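4.2 What the Tabletop Remembers

Respondents in the Grastlow households were asked to talk about their tables, and most of them talked about damage. This was not what we had in mind. The interview guide, drafted by Reuter and revised in March, allotted seven minutes to the topic of wear and a generous stretch to meals, guests and seating. In practice the proportions were reversed. People who could not recall who had come to dinner the previous week could give a full account of a ring left by a mug.

We follow Entwistle in separating marks that came with the wood from marks that came with the family. The distinction is tidy on paper. In the kitchens it held up less well, chiefly where the finish was dark and the grain was strong. Elin Gethin, who has owned her table long enough to have refinished it twice, attributed one long line to a bread knife and then, on running a thumbnail over it, to the tree. Morfudd Eynon blamed her brother for a similar line and declined to reconsider.

Of the 197 marks discussed in the interviews, 70 were assigned to a named person. The person was seldom the one being interviewed. We coded these as "attributed damage" and treated the attributions as data about households, on the advice of a reviewer who had siblings. Prices were volunteered more often than we had expected. One table had cost 2,000 and was kept under a cloth so thick that its owner had to lift three corners before finding the side she wanted us to admire.
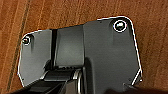

Figure 3. Brown wooden surface with dark lines at left.

Grain direction mattered more to our respondents than color did. A scratch across the grain was a calamity, while one that ran with it could be passed off as character for years. The reddish-orange surface in Figure 3 shows why the second kind is so easily forgiven: the pair of nearly black lines on the left keeps close company with the streaks around it, and could be grain or shallow grooves. Vaughan coded the pair as natural and Cadwaladr coded it as wear. Both wrote "obvious" in the margin. The disagreement was left standing, and lines of this type were moved to a third category, "undetermined," which the coders had until then regarded as a sign of weakness – it filled up quickly once it was allowed.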